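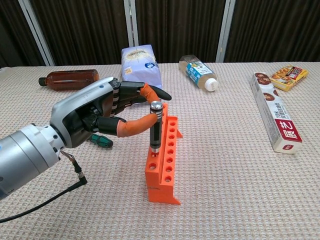

One card maker wrote on her registration form for last season's swap that she had stopped stamping for a year, and that a envelope of strangers' cards in the mail got her back to her desk. Comments of this kind led Amo, the paper craft supplier, to bring the event back in a larger form. Registration for the Amo Card Exchange opens in November at all Amo stores and through the company's website. 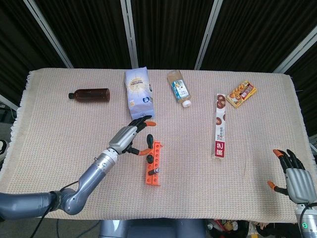

EVENTS AND CLASSES

The Amo Card Exchange is open to makers of handmade greeting cards at every level of experience. Each participant will make a set of cards on a shared theme, send the set to the Scanlon store, and receive a mixed set from other participants in return. The opening theme is Winter Garden. Places are limited to 200.

Cards may be stamped, die cut, embossed, watercolored or assembled from patterned paper. Preprinted card fronts will not be accepted. Each card must measure 4 1/4 by 5 1/2 inches when folded and must be supplied with a matching envelope. Makers are asked to write their name and the techniques used on the back of the card. Dimensional embellishments are permitted provided the finished card fits inside its envelope without bending it.

In connection with the exchange, Amo will release Floltus, a new line of clear photopolymer stamps with coordinating dies. The line consists of 56 designs, including seed heads, bare branches, layered blossoms and a range of sentiments in both script and block lettering. Sentiments are sold separately from the image sets, in response to requests from customers who already own a large number of greetings. Floltus stamps may be used with dye, pigment and hybrid inks, and should be cleaned with water or a mild stamp cleaner before storage.

The Scanlon store will hold two evening classes for participants who would like help with their sets. The first covers two-step stamping and ink blending. The second is devoted to torn edges, distressed backgrounds and heat embossing on vellum. Both classes begin at 6:30 p.m. All inks, paper and adhesives are included in the class fee, and students should bring a paper trimmer and their preferred scissors. Seats must be reserved in advance at the store.

Cards from the exchange will be displayed at the Senside Paper Arts Fair, where visitors may view them throughout the weekend. Participants who do not wish to have their cards displayed may say so on the registration form. Displayed cards will be mailed to their recipients after the fair closes.

Full rules, the mailing address and a printable registration form are available at the service desk in each Amo store. Floltus stamps and dies go on sale the same day registration opens.

About Amo

Amo sells stamps, inks, cardstock and tools for card making and scrapbooking, and offers a year-round program of classes for beginning and experienced crafters.

Media inquiries: Amo Press Office, Scanlon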